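Household Tips for Recording Sessions: Living Rooms

The Lonville office collects examples of everyday tidying for a learning system. Operators guide the robot's arms by hand controller, and each completed task is saved as one episode. Participating households and operators are asked to observe the following.

Put away breakable items before the first episode. Furniture should stay where the family normally keeps it. Wipe glossy tabletops with a dry cloth between sets, as fingerprints build up quickly. Lift the corners of rugs to check for loose cords.

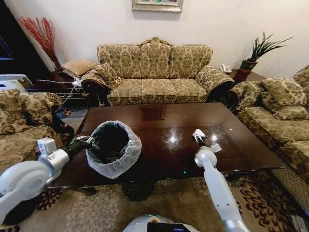 Living room session: the left gripper holds a small lined wastebasket over the coffee table.

Fit wastebasket liners snugly and fold the excess over the rim. Change the starting position of the basket after every episode, and vary the liner from day to day.

A full set is 58 episodes. Failed attempts are to be kept and marked as such; they must not be deleted. Operators should rest between sets and note any change in lighting on the log sheet.

Questions about scheduling may be directed to Aivar Juška, Lonville office.

Last revised 11 May 2020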